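Home | About the Society | Meetings | Recordings | Membership | Contact

Reading time: 4 minutes

Clandeton Recorded Music Society
Minutes of the Ordinary Meeting held 2019-02-28

Chair: Miroslava Holub
Minutes taken by: Kausar Kakakhel
Members present: 17
Apologies: 2

1. Minutes of the previous meeting

The minutes were taken as read. One correction was made under item 4, where the B-side of the Gashaw single had been entered as the A-side. With that change the minutes were approved and signed by the Chair.

2. Matters arising

The Chair reported that the letter to Dokon Records concerning the missing lyric sheets had been answered. The label confirmed that no sheets were printed for the first pressing and that those in circulation come from the later compilation. The catalog entry will be amended.

The turntable in the small listening room has been returned from repair. The left channel is still quieter than the right at low volume. Members using the room are asked to enter any fault in the log on the shelf, with the date and the record being played.

3. Reissue of the Zilletum album

The main business of the evening was the Society's contribution to the reissue of Zilletum's second album, first released in 2000 and out of print for most of the time since. The label has asked the Society for a sleeve essay, a corrected list of session players and the loan of two radio edits held in the collection.

Kausar Kakakhel presented a draft of the essay. It covers the recording sessions, the change of drummer before the final three songs, and the decision to release the ballad as the lead single against the wishes of the producer. Discussion followed. Several members felt that the section on the single's chart performance was too long for a sleeve note. It was also pointed out that the draft gives two different running times for the album version of the ballad, and that neither agrees with the label on the disc.

The Chair asked that the running time be taken from the disc itself, by stopwatch, before the draft goes any further. Kausar Kakakhel agreed to do so and to shorten the section on the charts by half.
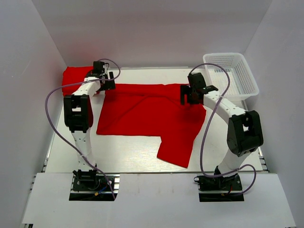 On the session players, the meeting heard that the backing vocals on the fourth track remain uncredited in every known edition. A former engineer at the studio has suggested a name, but the Society holds nothing in writing. It was resolved that the credit should read "backing vocalist unknown" unless written confirmation is received before the label's deadline in August.

The loan of the radio edits was approved on the following conditions:

- The tapes are to be carried by hand and signed for at each end.
- Transfers are to be made once only, at the label's expense.
- The Society is to receive a copy of each transfer for its own shelves.

Proposed by Miroslava Holub, seconded from the floor, and carried with two abstentions.

4. Listening evenings

The program for the coming season was discussed. The Chair reminded members that each presentation is limited to 90 minutes including the interval, and that the last two had run over. Presenters are asked to hand in a track list with timings one week ahead.

A proposal to devote one evening to film and television themes was warmly received. There was some disagreement as to whether songs written for a film but released in a different mix should be admitted. It was agreed to play both mixes where the Society owns them, and to leave the choice to the presenter in all other cases.

A second proposal, for an evening of extended dance versions, was deferred to the next meeting — the member who put it forward was unable to attend.

5. Catalog

Entry of the seven-inch singles has reached the letter M. Members are reminded that the matrix number should be copied from the run-out groove and never from a printed discography. Where the two differ, both should be recorded and the difference noted in the remarks column.

Duplicates will be set aside for exchange once the letter P is complete. No duplicate is to leave the premises before then.

6. Any other business

A member asked whether the Society would consider accepting cassettes. The Chair replied that cassettes are accepted where the recording was not issued on any other format, and that this has been the rule for several years — the wording on the donation form will be made clearer.

The cupboard key is to be returned to its hook after each use.

There being no further business, the Chair closed the meeting.

Signed as a correct record: Miroslava Holub, Chair

Contact the Secretary | © Clandeton Recorded Music Society | Back to top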